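Stories > Short Fiction > Workshop Tales

6 min read

The Arm on Bench Six

I named the arm Prunar before it could do anything, which Estrella Ayala said was asking for trouble. You name a boat once it floats, she said, and you name a robot once it's picked something up and not thrown it at you.

She had a point, as it happens. By then I'd been at it since January, every evening I could get away, down at the Tralldale workshop with my flask and my biscuits and a carrier bag full of screws. Membership was 15 quid a month and I reckon I'd had my money's worth in heating alone. The first gearbox stripped itself. The second one was on back to front (my fault, I'd followed a drawing I did on the bus). Then I spent a whole evening hunting for a fault in the wiring and found I'd plugged the board into a socket that was switched off at the wall. Estrella watched me do it! She let me go on for an hour.

"I thought you were checking something," she said.

My brother had bet me 200 pounds that I'd never get it to pass me my phone. He made the bet at our mum's birthday, in front of everyone, with cake in his mouth, so there was no wriggling out of it for either of us. The rules were on the back of a napkin. It had to find the phone by itself, pick it up and put it in my hand, and I wasn't allowed to touch the keyboard once it had started.

So there we were, ten at night, just me and Estrella and the old radiator knocking away. I'd been saving each version of the program with a number on the end, and we were up to 498. I typed it in and my mouth had gone dry, I don't mind saying.

"Go on, then," said Estrella.

Prunar woke up with the little whine it does. The shoulder came round, the elbow dipped, and the fingers opened up as wide as they'd go. I had the view from the wrist camera up on the old monitor and I couldn't look at the arm itself at all, I just stared at that screen with my hand held out like somebody waiting for change.

It swung left. It swung right. It seemed very taken with the desk tidy.

"Not that," I told it. "Left a bit. Oh, come on, you daft thing, it's the black one."

"It can't hear you," said Estrella, and then, much louder, "LEFT!"

And my phone started to ring. It would be my brother, wouldn't it? Prunar stopped dead. I held my breath, and on the monitor the picture began, very slowly, to slide back the other way.
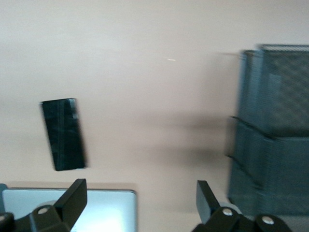 What Happened to the Napkin

I've still got it, in the drawer with the spare belts. He paid up in tens.

Filed under: Makers & Machines, Funny Stories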